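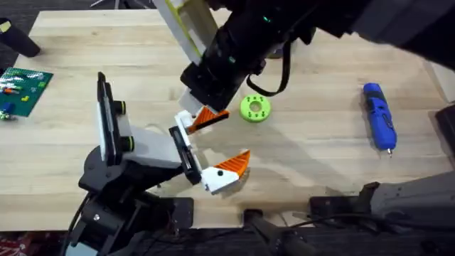

How many examples should I record before I train the arm on a new small task?

For one simple task on one table, record 230 good ones and train on those first. If the result is weak, look at where it fails and record more of that kind only. We did a sorting task at Zarnari with 700 recordings, and a big part of them was the same easy pick again and again. It was two weeks of work and the arm learned very little from the second week.

These tips are from our small workshop. I wrote them first for Dilruba Gamage, who started with us in July, and later other people asked for a copy. They are for people who guide the arms by hand and save each try as an example.

Before you start

Write the task in one sentence and put it on the wall near the table. "Pick up the ring and put it in the tray" is a good sentence. "Tidy the table" is too wide, every person will do it in a different way.

Decide where a recording begins and where it ends. We begin with both arms in the rest position and the grippers open, and we end when the arms are back there. Iresha used to stop at the moment the part touched the tray, and then the trained arm also stopped there and did not let go.

Check the clamps along the table edge with your hand. A base that moves by 2 mm in the morning will spoil all what you record until lunch.

Look where the cables go when the arm stretches to its farthest point. A loop that is fine in the middle of the table can pull at the corner.

Placing the parts

Do not put the part always in the same spot. Our habit is to move it after each try, a little left, a little nearer, turned by some angle. With a ring the turning matters less, but with a long tool it matters very much.

Leave some other things on the table in part of the recordings. Toy bricks are good for this, they have strong colors and they cost little. If the table is always clean, the arm gets confused the first time when somebody forgets a screwdriver.

Keep a paper list of positions and mark them when done. I know there is a program for this, Mizanur Ekanayake wrote one and named it Clilla, but at the table with both hands busy I still prefer the paper.

Guiding the arms

Go slower than you want, but do not stop in the middle to think. Long pauses go into the data and the arm will learn to wait. If you need to think, throw away this try and begin again.

Open the gripper before you come near the part. Opening late is the most common mistake of new people, and the fingers push the part away.

With two arms, choose which one goes first and keep it so for the whole set. When they must work close together, let one hold still while the other moves. Dilani Wickramasinghe says it aloud, "left waits", and it helps her. I tried it and it helps me also.

Change the person after 18 tries. The hands are tired before you notice it.

Bad tries

A dropped part is not always a bad try. If you pick it up again in a calm way and finish, keep it and write "recovery" in the notes. Delete the ones where the part fell off the table or where someone reached in with a hand.

Look through the recordings on the same day. After three days I do not remember why number 41 looks strange.

Light

Close the blind, or record at different hours on purpose. We had a set made only between nine and eleven in the morning, and in the afternoon the arm was missing the part because of the long shadows. Now we do one half in the morning and one half after four.

Cleaning the fingers

Soft ribbed fingers collect dust between the ribs. Use a damp cloth and let them dry before the next set. No alcohol on ours, it made the old pair hard.

If you have a better way to keep notes at the table, please write to Iveta Danko at the Prarkska workshop. She collects the tips and the next version of this page will be hers.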